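Faltesness hand-held gripper: progress report to Skevine, August
Prepared by the Tornanetti workshop

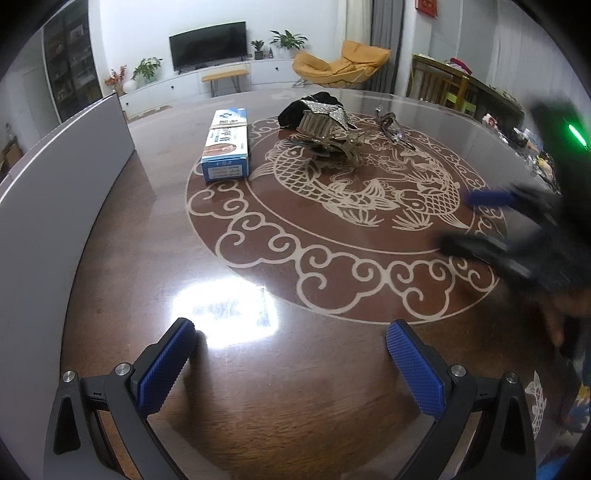

Pad wear was the main job this period. We replaced the old smooth pads with blue textured ones and refitted both fingers, two screws showing on each. The diamond crosshatch is there for awkward items such as the crumpled foil on the round table, which the smooth pads tended to drop. The unit has logged 2489 closes to date, 173 of them on the new pads. We now check the screws every 40 closes and wipe the pads at the same time.

One finger was sitting slightly proud after the refit and had to be shimmed. Glare off glossy tabletops remains a problem and we have not settled on a fix.

Spending is within budget. We ask that $200 be moved from travel to spare pads, to be ordered through Ó Gríofa. Next period we will recheck finger alignment and write up the pad change procedure.

Contact the workshop | © Tornanetti | Back to top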